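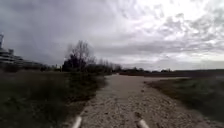
The gravel path from Usum to Hullell

I have walked between Usum and Hullell many times, in all kinds of weather. The way is flat and easy and it is not famous for anything. It was made for carts, later it was used by the people who worked at the Alivico brickworks, and now it belongs mostly to walkers and to a few cyclists who are not afraid of stones. I like it very much in the months when the grass has lost its colour and the trees have no leaves, as one can then see how the land is formed.

If you click on a title, the photograph opens in a larger size. Please write to me before you use them elsewhere.

Nyokabi Nyanda

1. The first gate
The gate at Usum has not been closed for years. Its lower hinge has sunk into the ground and grass grows through the bars.

2. Milestone
Only the number 90 can still be read. My neighbour believes it was brought from another road, and I have not found anything that speaks against it.

3. Loose stones
New gravel was put down in July and the rain has already sorted it, the big stones on top and the fine ones in the wheel tracks. Wear shoes with a thick sole.

4. Brambles
They come a little further into the path each year. In late summer I bring a box and go home with purple fingers.

5. The ditch at Marín
After much rain the water stands here up to the edge. In a dry spring you can step across it without thinking.

6. Bench
A plank on two blocks of concrete. It is the only place to sit between the two villages, so it is often taken when you have hoped for it.

7. Brick with a stamp
Half a brick from Alivico, found in the verge. I photographed it and put it back.

8. Frost on the seed heads
Taken at half past seven in the morning. One hour later all was gone – I was lucky with this one.

9. Hawthorn
The berries stay until the thrushes arrive, and then they are finished in two days.

10. Old field wall
The farmer told me that it was once 732 metres long. A short piece remains, with moss on the north side.

11. Puddle with sky
I waited a long time for the wind to stop.

12. The last 500 metres
From this point one hears the road at Hullell before one sees it. The bus stop is on the left side, next to the post box.

Practical notes
The path can be walked in both directions and is open the whole year. Dogs should be kept on the lead from March, when the ground birds have their nests. There is no shade and no drinking water, so in summer bring a bottle with you. Prints of numbers 5, 8 and 11 are available in two sizes.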